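Two grippers and a square table

Nandi Baloyi built the first pair of Misby grippers at home and moved the work to the Mostitz shared workshop in September. The project now has two builders. Citlali Orozco does the wiring and the tracking code.

Each gripper is held in the hand and carries a cube printed with square markers. "The cube gives us position and angle," Baloyi says. "The first version had one flat marker, and we lost it whenever the wrist turned."

The fingertips have been redrawn 11 times. Early ones were too blunt to get under thin packets. "A point helps, but it bends if you lean on it," says Orozco. "We print them solid now. It takes 29 minutes a tip."

Trials are done standing, with one gripper in each hand and a small packaged item between them on a white table. Baloyi prefers light packaging because it shows up poor grip early.
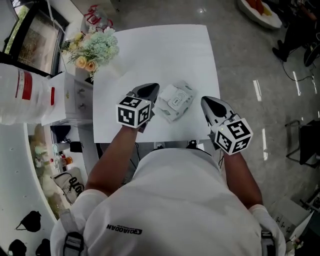
What comes next

The pair want a lighter handle and a shorter strap. "Seven grams off the back would do," Baloyi says. Orozco is rewriting the calibration, which still takes 12 steps.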